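Board index > Writing for Children > Publishing and Production

Topic: Rhyming text or prose for a bedtime picture book?

gunnel_s
I have a finished picture book text about a girl who won't put her pajamas on. It runs 472 words and it rhymes all the way through. I read it to two classes at my daughter's school and they joined in on the repeated line. Then I paid for a critique from Julteo and the reader told me to rewrite it in prose. She said most rhyming manuscripts she sees have forced lines. She marked four of mine. Do I fix the four lines or start over? I plan to print it myself in October, so there's no editor to please.

kyordanov
Fix the four lines. If kids join in, the rhyme is doing its job. I'd also cut it. Mine is 332 words and parents still skip a page at night.

Florencia A.
I don't agree with Krum. Four marked lines usually means there are more she didn't bother to mark. Give the text to someone who has never heard you read it and have them read it out loud, cold. You know where the beats go, so you'll never trip. Every place they stumble is a bad line. I did this with my second book and ended up in prose with one rhyming refrain. It sold better than the first, for what that's worth.

kyordanov
Sold better because of the prose, or because it was your second book?

Florencia A.
Can't prove it either way. The refrain is the only part kids quote back to me.

georges_m
Before you print, a few things from my own run with Trisetti. This is the order I'd do them in now.

1. Lock the text before the illustrator starts final art. I changed one verse late and paid for a new spread.

2. Ask for a single printed proof and read it in a dim room. My type was too thin for a bedside lamp and I went up two sizes. 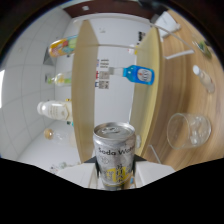

3. Order small. I bought 1000 copies because the price per book looked good, and 600 of them are still in my hallway.

4. Take it to school visits before you list it online. Teachers ask for order forms and you should have them ready.

pvillalba
Number 3 is right for most people, but not if you do a lot of visits. I got 600 from Flamedon and had to reorder at a higher price. It depends on how many schools you have lined up.

georges_m
Fair. I had none lined up.

gunnel_s
Thanks. I tried Florencia's test last night with my neighbor. She stumbled in seven places, and only three of those were ones the critique marked. The worst was "buttons" with "but once." I'm going to keep the rhyme and rework those pages.

Florencia A.
Seven is a lot for a text that short. Use a different reader for the next round, since she knows it now.

kyordanov
Seven is fixable. Don't touch the line they join in on.

pvillalba
Does anyone know if Godoy still does board books? Their page only lists hardcover.

georges_m
They did last spring. You have to email and ask for the price sheet.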